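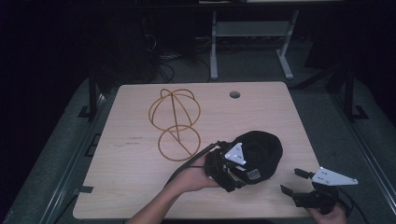 Ticket: Waiting list for the Chornovol talk not releasing returned seats
Opened by: Seraina Pfister, front of house, Komthorpe Book Festival
Assigned to: Tiago Barros, Gridamix ticketing support
Status: Resolved
Priority: High

Problem reported

The author talk in the Chornovol Room sold out at 398 seats. Since Wednesday morning we have had returns, but the seats are not being offered to people on the waiting list. The public page still says "Sold out". The waiting list has 158 names on it. Two of them rang the box office to ask why a friend had been able to hand tickets back and they had heard nothing.

The other talks in the programme are behaving normally.

Log

09:40, Seraina Pfister
Checked the event settings. Waiting list is switched on, automatic offers are switched on. Logged out and in again, no change.

10:15, Tiago Barros
Thanks. Can you tell me whether the returned seats show as "Available" or "Held" on your seating plan? Please also say whether anyone has edited the event since it sold out.

10:50, Seraina Pfister
They show as "Held". Inna Hrytsenko changed the start time from 7 pm to 7.30 pm on Tuesday because the speaker's train gets in later than planned. I don't think anything else was touched.

11:30, Tiago Barros
I can see the time change. When it was saved, the system made a second copy of the hold group that had been set up for the publisher, Damberg. That group has a limit of 50 seats and only some of them are in use, so every returned seat is going into it. Please don't delete the group yourselves, as it also contains the publisher's confirmed guests.

11:55, Seraina Pfister
Understood. Hryhorii Yurchenko looks after the guest list here and has exported a copy in case it is needed.

13:20, Tiago Barros
Removed the duplicate group and left the original in place. Returned seats now show as "Available". I have restarted automatic offers and the first emails went out at 13:12, in the order people joined the list. Each person has until noon the next day to pay before the seat moves on.

14:05, Seraina Pfister
Confirmed at our end. Guest list matches Hryhorii's export. The page now says "Join the waiting list", as it should. One question: do ticket holders get told about the new start time automatically?

14:25, Tiago Barros
No, that message has to be sent by hand. Go to Event, Messages, Notify ticket holders, and choose "Change of time".

15:10, Seraina Pfister
Sent. Happy for this to be closed.

15:15, Tiago Barros
Closed. The duplicate hold group has been logged as a fault. Until it is fixed, please check the Holds page after changing the time of any sold-out event.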